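Short thread on leash pulling, for anyone whose dog drags them down the block. Mine is a four-year-old beagle mix, 40 pounds, and last July walks were bad enough that I was skipping them.

First thing I changed was the gear. I went from a plain collar to a Gromby front-clip harness. It cut the pulling by maybe half on day one. It did not teach him anything by itself.

Then I worked in the driveway before we went anywhere. Leash goes tight, I stop. Leash goes slack, we move. The first session took us 25 minutes to reach the mailbox.
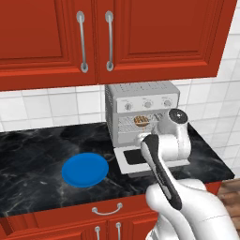

Treats matter more than I expected. Kibble did nothing outside. Tiny bits of plain chicken worked. I cut them pea-sized and take them out of his dinner so he doesn't gain weight.

Squirrels are still hard. If he locks on to one, I turn and walk the other way before he hits the end of the leash. Once he's already lunging he can't hear me.

I logged our walks in the Dikitz app. 145 so far. The first month is mostly notes like "bad" and "very bad." Around week six they get better.

He still pulls for the first few minutes at the Baluyot trail, so I park at the far end of the lot and let him sniff before we start.

Next up is passing other dogs. Will post when we've had some practice.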